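**Rooftop + terrace walk-through, Hotel Zutow, pre-season**

May 2022 – walked by me, Po-yen Yen with keys and the torch. Comments are as I wrote them on the stairs, tidied a bit. Ottmar Dreßler gets a copy, bar team gets the short version.

Key: OK / FIX / ASK. FIX means before the first sunset party, no exceptions. ASK means I don't know whose job it is.

## Getting up there

- [x] Main stair, lights – OK. All working, one flickers on the turn.
- [ ] Main stair, handrail – FIX. Loose at the top bracket. Moves when you lean. People in heels lean.
- [x] Guest elevator, inspection card in date – OK.
- [ ] Elevator, phone button – ASK. Rings, goes to the front desk, desk says it should go to Fivard. Fivard says desk. Somebody decide please.
- [ ] Back stair door – FIX. Opens outward fine but there's a stack of lounger cushions on the landing. Moved them myself, they were back after lunch.
- [ ] Exit signs – FIX. The one over the back stair is dead. Battery, I think.

## Crowd

- [ ] Max number posted at the door – FIX. Old sign from before the pool deck closed. Needs the new one.
- [ ] Clicker at the door – OK but only one. Want 2, one each side of the rope.
- [ ] Queue on the stairs – ASK. In October for the closing party the line went down three floors and people sat on the steps with drinks. Can't do that again. Line should start in the lobby and go up in groups.
- [ ] Smoking corner – FIX. Ashtrays are right beside the folded umbrellas. Move to the north wall.

## Edge and floor

- [x] Glass panels, all sides – OK. Pushed every one. Panel 17 has a chip low down on the outside, not new, it's in last years notes too.
- [ ] Planters by the glass – FIX. Kids climb them, adults climb them for the photo. Minimum 900 mm away from the rail, was agreed, hasn't happend.
- [ ] Decking – FIX. Two boards lifting near the DJ spot. Screw down, don't tape.
- [x] Steps to the upper lounge, white nosing – OK, repainted.
- [ ] Drain by the bar – FIX. Blocked with lime wedges and straws. Again. 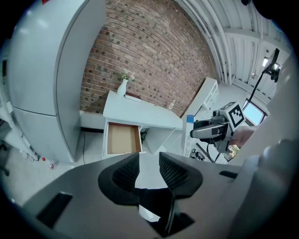 Lights and sound took the longest and I still have questions. Truss itself is fine, Hsieh's crew put it up and left the load sheet in the folder. What I don't like is cable runs at guest height. My rule for the whole roof: a cable that goes up to something clamped high gets tied off and has slack at the bottom; take the black one running diagonally up to the black clamped unit near the ceiling, that's the sort of line I want checked for pull on every single fixture. Safety wire on each lamp as well as the clamp. Three of ours have no safety wire – FIX, tonight if possible.

- [ ] Power strips behind DJ – FIX. Two daisy chained, sitting on the deck, no cover. Get them in a box off the floor.
- [x] Breaker test at the roof panel – OK, tripped right away.
- [ ] Speaker stands – FIX. No sandbags. Wind up there is not a joke after nine.
- [ ] Sound limiter – ASK. Set last season by the Skivton guy, no paper with it. Neighbors already have the desk number memorised, so lets get the paper.
- [ ] Cable ramp across the walkway – FIX. Yellow ramp missing one section, gap is where everybody walks.

## Bar

- [x] Extinguishers – OK. Tags good. One was behind the ice machine, now on the hook.
- [ ] Glassware – FIX. Plastic only past the rope. Found 29 real glasses on the upper lounge shelves. Why.
- [ ] CO2 bottles – FIX. Chain is there, not clipped.
- [ ] Gas heaters – ASK. Are we even using them? If not, get them off the roof. If yes, need the hose dates, couldn't read them.
- [x] Fire blanket – OK.
- [ ] First aid box – FIX. No burn gel, no large plasters. Plenty of tiny ones.
- [ ] Free water – OK on paper. The jug was empty. Fill it before doors and put a name on the list for it.

## Staff

- [ ] Radio check – FIX. Roof to lobby ok, roof to kitchen is just noise.
- [ ] Who calls it for wind or lightning – ASK. Ottmar says duty manager, duty manager sheet says Ottmar. One name, please, on the wall.
- [ ] Evac talk for new starters – FIX. Almost none of the new bar staff knew the back stair exists. Walk them down it, takes five minutes.
- [x] Lost kid / lost phone / lost friend plan – OK, Po-yen has it printed at the rope.

## Notes

Fireworks question came up again. No. Not from our roof, not "small ones", not sparklers in bottles either. Guests can watch the harbor ones from the west side, which is the better view anyway, but then the west side needs a second person on the rail.

Umbrellas come down at sunset even if it's calm.

Cushions off the landing. Third time writing this.

Re-check of all FIX items with Po-yen once the handrail is done. Bring the long screwdriver, the short one doesn't reach the bracket.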